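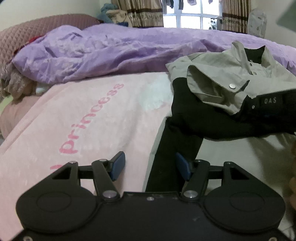

Perkstead Forums > Hardware > Laptops and Portables

Fisora 14 fan noise after the firmware update

slowboat_annie
Bought the Fisora 14 in April, mostly because it was quiet. I write for a living and I like to hear myself failing to do it. Installed the firmware update that the little tray app had been nagging me about, and now the fan comes on when I open a second browser tab. It isn't loud exactly. It's a thin, high whine, like a mosquito with a business degree.

Has anyone else had this? And can I go back to the old firmware? The support page says "rollback is not recommended," which I notice is different from "not possible."

tin_lizard
Yep, same here. Mine used to sit at zero fan while I was doing email. After the update it never drops below 3,099 rpm. That's the exact number the monitoring tool gives me, every single time, so somebody typed it in somewhere. I'd love to meet them.

grumbleweed
Have you cleaned the vents? Nine out of ten "the update broke my fan" threads are dust.

tin_lizard
It's seven months old and lives on a stand. I took the bottom off anyway. You could have served lunch in there.

grumbleweed
Fine. Ten out of ten minus yours.

Nic Aodha
I do laptop repairs on the side and I've had three of these in with the same complaint. The update changed the fan curve because people were measuring the underside at high temperatures and posting it all over the place. So Fisora moved the point where the fan starts. You used to get a hot lap and silence, now you get a cool lap and a whine. They could have put a switch in the settings and let people choose, but that would have meant admitting there was a choice.

For rollback: the old firmware file is still on their download page, under "archive," and it installs if you turn off the version check in the BIOS. Plug in the charger first. Do not do it at 20% battery because you're feeling lucky.

slowboat_annie
I'm rarely feeling lucky, so that's fine. Is the version check the thing called "Secure Downgrade Policy"?

Nic Aodha
That's it. Set it to Permit, save, reboot, run the installer, then set it back to Deny when you're done.

pepperjack_68
Can I be the one to say don't do this? The update also had security fixes in it. You're swapping a known fan noise for known holes. I'd put up with the whine or wear headphones.

tin_lizard
I paid for a quiet laptop. If I wanted one that needed headphones I could have kept my old one and saved the money.

pepperjack_68
You paid for a laptop. "Quiet" was in the reviews.

slowboat_annie
"Whisper-quiet" was on the box. I still have the box. I have every box.

grumbleweed
Before anyone starts flashing things, try the power plan. Go into the Fisora Control app, Performance, and drop it from Balanced to Battery Saver while plugged in. It caps the boost clock, and for writing and email you won't notice. My sister-in-law's did the same thing and it shut right up.

tin_lizard
Tried that. It went to 3,099 rpm, but with a dimmer screen.

ohm_sweet_ohm
Different experience, for what it's worth. I have the Fisora 14 with the slower processor and the update made no difference at all. Same fan, same firmware number ending in 146. So maybe it's only the faster chip? What does everyone have?

tin_lizard
Faster one.

slowboat_annie
Faster one. The guy at the Clendport store told me I'd be grateful for it later. It is later.

Nic Aodha
All three of mine were the faster chip too, so ohm may be on to something. I hadn't looked at that.

pepperjack_68
Then there's a decent chance they fix it in the next version, and you can all keep your security patches and wait a few weeks.

grumbleweed
I've been waiting a few weeks for a Fisora webcam driver for two years.

slowboat_annie
Update, 24 November 2023. Power plan did a little, but not enough. I did the rollback last night with the charger in and the policy set to Permit. Took about ten minutes, most of them spent on a black screen with no progress bar, during which I composed a letter to the company in my head. It booted. No fan through a whole morning of typing. The bottom is hot enough that I've moved it to the desk.

I put the policy back to Deny. The tray app has already told me there's an important update available.

pepperjack_68
Glad it booted. Please at least install the browser updates.

slowboat_annie
Yes, dear.

tin_lizard
Doing mine tonight. Does the fingerprint reader survive, or do I have to enroll again?

slowboat_annie
Had to enroll again. It took my thumb on the fourth try.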